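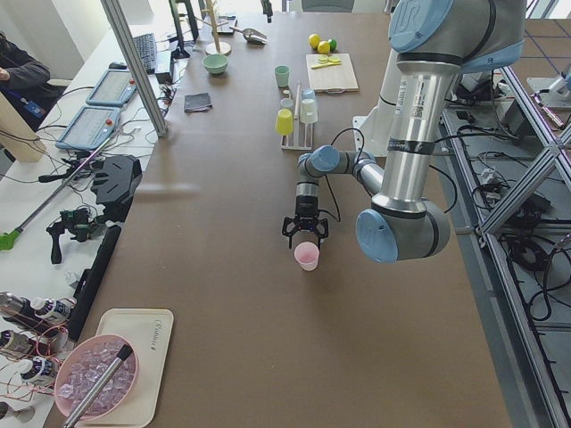 Re: [cell-upkeep] left arm, wrist cable + grip offset

Hi all, quick one before I lose the bench.

Blandine Le Goff wrote:
> We still get the gripper landing short on the cups after
> a finger swap. Re-homed twice, same result. Is it the
> Pronance offset file or something mechanical? Also how
> much slack do you leave in the cable at the wrist?
> Piltbridge setup is same as yours except the table.

Mechanical, on ours. Check the coupling between wrist and gripper first. The screws back out. Ours were loose in April and again this week. Take the gripper off, clean both faces, retorque to 5 Nm, crosswise. THEN re-home. If you home first you just save the error.

Offset file: delete the old one, dont edit it. Sandhu's script appends and the loader reads the first line it finds. Mine had 16 stale entries. Check the log too, if you see code 537 its reading the old file.

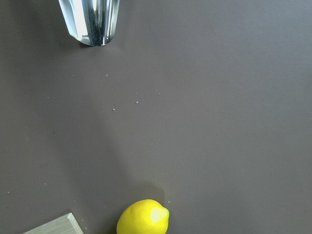 Wrist camera after that. Wipe the lens, rerun the calibration, and wipe the table down as well, crumbs got picked up as features on our first pass. Keep the lights as they'll be when you run. Took me almost 6 minutes per arm, no big deal.

Cable slack: enough for full wrist roll both ways plus a hand's width. Jog it slow by hand and watch the loop. Too long and it snags on the rack pegs, ask me how I know.

For the check run I put the cups back and do one pick on each, slow speed. Pink one first as its nearest the gripper.

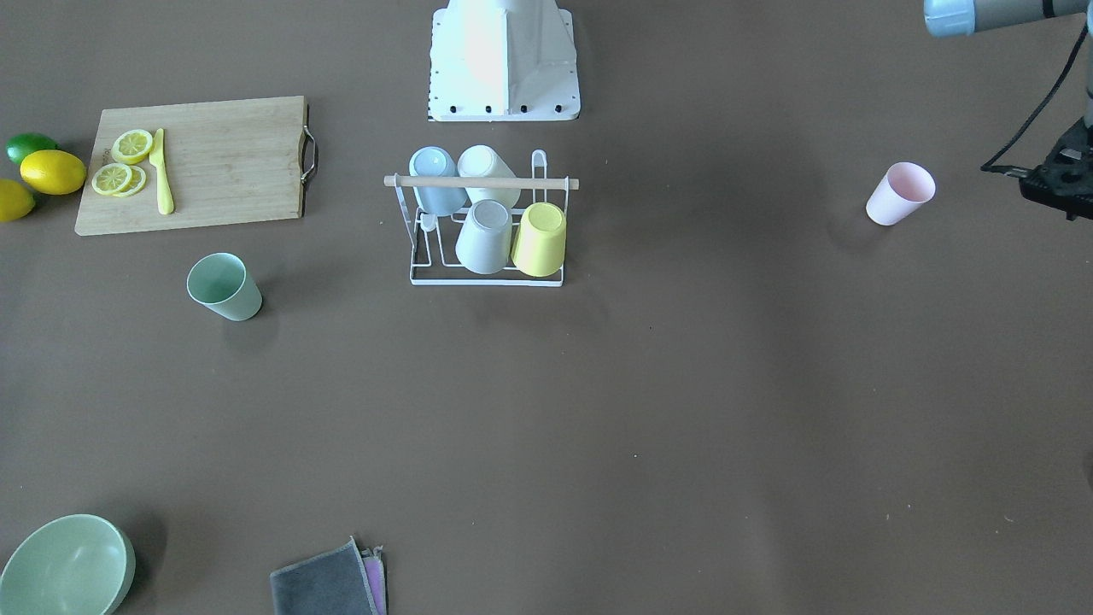 Fillton table, rack by the base, pink cup out to the right.

If it still lands short after all that send me the log and wich fingers you have on. Spare coupling screws are in the post to you tomorow.

2020-01-19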